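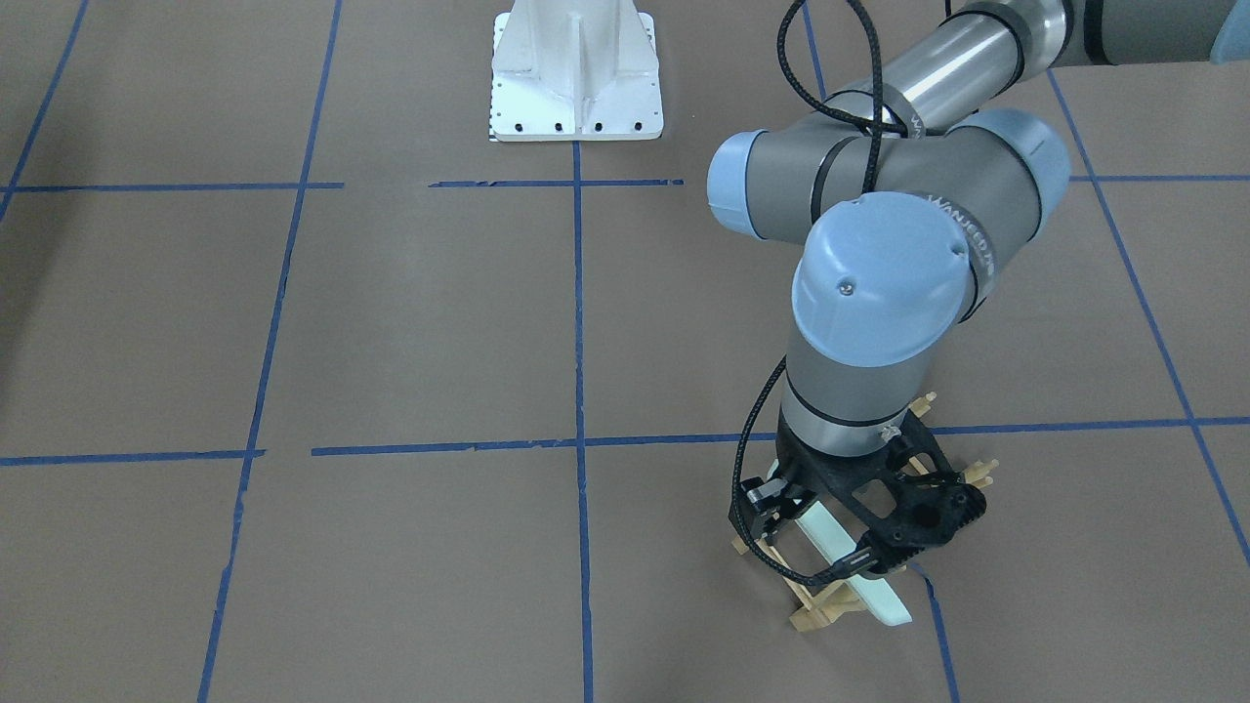 Tuesday, second glue batch

Started 8:40. Hide glue from the Dvořáček sack, the one opened in April. Weighed out 40 g dry granules to 80 g water, soaked in the cold jar while I cleaned the pot. Silvia's note from last time said the soak was too short, so this one sat until 11:15. Granules fully swollen, no hard centers when I cut a few with a knife.

Heated in the water bath to 60 C. The dial thermometer reads two degrees high against the glass one, so dial at 62. Put a strip of tape on the dial with a mark. Janka, please leave it there until the new one comes.

Glued up six lap joints in beech, numbered in pencil on the end grain. 1 to 3 with the wood at room temperature, 4 to 6 warmed on the radiator first. Clamp pressure by feel, same hands for all six (mine). Squeeze-out was even along 4, 5 and 6. On 2 there was a dry stretch near the left shoulder where I was slow with the brush. Left it in the set anyway but marked it with a cross.

Room was 17 C in the morning and 19 by noon. Humidity meter says 51. Open time at 17 is very short – under a minute before the surface starts to skin. Zdislava wants to try a little urea to slow it down. Fine by me, but as a separate batch with its own numbers. We mixed things up in the winter and I still can't say which chair rail had what in it.

Afternoon

Pulled last week's joints, the ones made with Worora liquid glue. Used the lever rig with the bucket. Results in newtons:

W1 899
W2 1,000, wood failed first
W3 stopped early, strap slipped

W1 broke in the glue line for most of its length, with a few fibers torn out at one end. W2 took wood with it all the way across. I don't know why they differ that much. Same board, same day. Possibly W1 was cut with more runout, will look at the offcut. W3 doesn't count. The strap needs a stitched loop, the knot creeps under load. Karabo has heavy thread.

Liquid glue is still easier for the long seat rails, where two people can't get around fast enough with hot glue. For the chair backs I would stay with hide, as someone will have to take them apart again some day and the old joints on these chairs were all hide to begin with.

Lerkden chairs

Romana phoned at 2. The customer agrees to new dowels in the front legs but wants the old stretchers kept, worm holes and all. Stretcher on chair 4 is soft for the last 3 cm at the right end. Will try consolidating it before deciding on a splice. If it has to be spliced I want her to tell them beforehand.

Old glue came off the chair 4 mortises with warm water and a stiff brush, two rounds. Under it there was a thin brown layer that didn't soften. Could be shellac from an earlier repair. Alcohol on a swab took a bit of color off – scraped the rest.

To do
Unclamp 1 to 6 tomorrow, then leave them a full week before pulling
Order from Stastia: glass thermometer, two brushes, cheesecloth
Cut new beech blanks, check grain direction on every one
Wash the pot. The lid too, it smelled this morning.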